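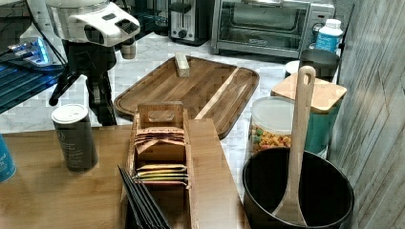

**Ernell opens kitchen counter workshops in Ravstead**

RAVSTEAD, April -- Household storage firm Ernell has opened bookings for a series of free workshops on how to set out a small kitchen counter. The sessions will be held at the company's Ravstead showroom, in the practice kitchen on the ground floor, and are open to anyone who lives or works in the town.

The workshops follow a survey of 1,293 Ernell customers, carried out over the winter. Of those who replied, 687 said the counter was the part of the kitchen they found hardest to keep clear. Cupboards came second and the space under the sink came third. Many of the written comments mentioned the same trouble: there is enough counter on paper, but little of it is left once the toaster, the mugs and the breakfast things are out.

Each workshop lasts 2 hours and takes up to 9 people. Those taking part will work at a marble-patterned counter with everyday goods on it, among them a toaster, a toaster oven, mugs, canisters, cereal and cooking utensils. They will be asked to set the counter out for three different uses: a weekday breakfast, an evening meal cooked from scratch, and a weekend when guests are staying.

"People tend to arrive thinking they need to buy more storage," said a spokesperson for Ernell. "Quite often they have enough already and it is in the wrong place. We would like them to go home and move a few things before they spend any money."

The workshop begins with the appliances, as these take up the most room and have to stay within reach of a socket. The group then moves on to dry goods. Ernell's advice is to keep only what is used every day on the counter, and to put it in containers that can be told apart at a glance. A clear canister shows how much is left. A coloured one with a flat lid will do for tea bags or sugar, and the lid can hold a teaspoon while the kettle boils. 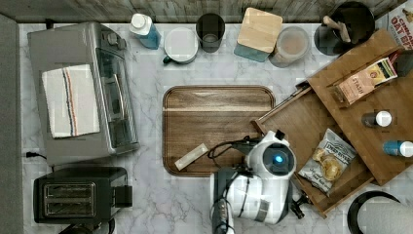 Trays and boards are covered in the second hour. A wooden tray with a raised rim can be used to keep small items together, so that they can be lifted off in one go when the surface needs a wipe. A shallow organiser is suited to cutlery, clips and packets. Boards are best kept flat and in the middle of the counter if they are used daily, and stood on edge against the wall if they are not. The session also looks at utensils, and at the habit of keeping every wooden spoon in the house in one pot -- the advice is to pick out the few that get used and put the rest in a drawer.

Tea towels get a short section of their own. They should be kept off any appliance that is switched on or still warm, and a hook on the end of a cupboard is usually the easiest place for them.

Those attending are asked to bring a rough sketch of their own counter with the sockets marked on it. Measurements are helpful but not needed. Photographs on a phone are also fine. The last part of each workshop is set aside for going through these, and people may stay on afterwards if they have further questions.

The printed notes for the workshops were prepared with Gistby, the Ravstead design studio that drew up the layout guides included with Ernell's shelving range. The notes run to a single folded sheet and will be handed out at the end of each session. A plain text version in large type can be asked for when booking. Perić, the bakery next door to the showroom, will supply tea, coffee and rolls during the break. Please mention any food allergies on the booking form.

There is no charge for the workshops and nothing will be sold during them. The showroom shop will be open as normal for those who wish to look round.

Morning sessions start at 10am and evening sessions at 6.30pm. The practice kitchen has step-free access from the car park at the rear, and the counter can be used seated at one end. Children aged 12 and over are welcome with an adult, though each child counts as one place.

Bookings can be made at the showroom desk or through the workshops page on the Ernell website. Places are given in the order that forms are received, and a waiting list will be kept for each session. Anyone who can no longer attend is asked to let the showroom know by noon the day before.

**Notes to editors**

Ernell makes and sells storage for kitchens, hallways and utility rooms. Its head office and showroom are in Ravstead.

The customer survey was carried out by post and online. Customers could name one part of the kitchen only.

Members of the press who would like to sit in on a session should contact the Ernell press office beforehand, as room in the practice kitchen is limited.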